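Posted by Bríd Costello
May 24, 2018

Print this post | E-mail this to a friend

So I've been trying to learn to sleep again, and it's going about as well as you'd expect from a woman who drank two coffees after dinner last night and then lay there being surprised.

Some background, for those of you who haven't had to listen to me on the phone. We moved from Oltdale to Vornville last August, and the new bedroom faces the street. In Oltdale we faced a field. The field had one sheep with a cough, and that was the full extent of the noise. In Vornville we have the bus, the bakery delivery, the man who whistles, and a streetlight that comes straight through the curtains and lands on my pillow like it's paying rent. I was sleeping four or five hours a night by Christmas and crying at commercials by February.

I did all the usual things first. I bought the blackout curtains (good), the lavender spray (smelled like my aunt's car), and a pair of foam earplugs that I could hear my own heartbeat in. I tried the app with the rain sounds and then had to get up to pee every hour. I counted backward from 200. Have you ever done that? I got all the way to the end, twice, and felt very pleased with myself and completely awake.

Then Bakari Ogola from my old choir told me to stop trying so hard. He had a terrible stretch of it a few years ago when his kids were small, and what he did was pick one time to get up and stick to it, weekends and all. He didn't bother with a bedtime. You go to bed when you're sleepy, and if you aren't sleepy you stay up and do something dull in another room. I said that sounded miserable and he said yes, for a couple of weeks it is!

It was more like five weeks for me. I picked six-thirty. The first Saturday I sat in the kitchen at six-thirty in the morning in my coat, hating Bakari, eating toast over the sink. I was so tired that week I put the kettle in the fridge. But by the third week I was getting heavy-eyed at eleven, which hadn't happened since the field, and there was one night when I slept straight through to the alarm and woke up thinking somebody must have died.

The dull thing in the other room turned out to be important too. I started with a novel and that was a mistake, I was up until three finding out who the father was. Now I do mending. I have gone through every sock in this house. I've also been sorting my mother's recipe cards into two boxes, the ones I might cook and the ones with gelatin in them, and I can't recommend it highly enough if you want your eyelids to drop.

The other change was food. I used to snack in bed, always have, since I was a teenager with a flashlight and a sleeve of crackers. I'd wake up at two, decide I was starving, eat something salty, get thirsty, drink a big glass of water, and you can guess how the rest of the night went.
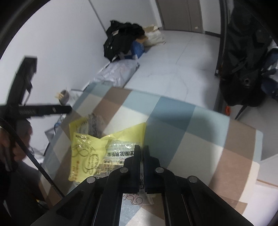

I haven't given up the late snack completely, I'm not a saint, but it happens at the kitchen table now and it happens before ten. A banana, or a bit of cheese, or whatever's left of the bread. If I wake up at two I tell myself breakfast is at six-thirty, and most nights my stomach believes me. The sheets are also a lot less crunchy, so there's that.

Things that didn't help, in case you're about to spend money: the special pillow (like sleeping on a loaf), the warm milk (I just don't like it), and looking up sleep on the internet at one in the morning, where everybody will tell you that you're going to drop dead. I'm also not sold on the afternoon nap. People swear by twenty minutes but I have never in my life napped for twenty minutes. I lie down at three and come to at dusk with a seam printed on my face.

I still have bad nights. Last Tuesday was one, and last night was the coffee, and that was all my own doing. The whistling man hasn't gone anywhere, though I do sort of know his tunes now and I've caught myself doing one in the shower. But I'd say five nights out of seven I'm all right, and I've stopped crying at the one with the golden retriever.

If you've got something that works for streetlights, tell me in the comments, because the curtains have a gap at the top and I've been plugging it with a bath towel. It falls down around four.

Print this post | E-mail this to a friend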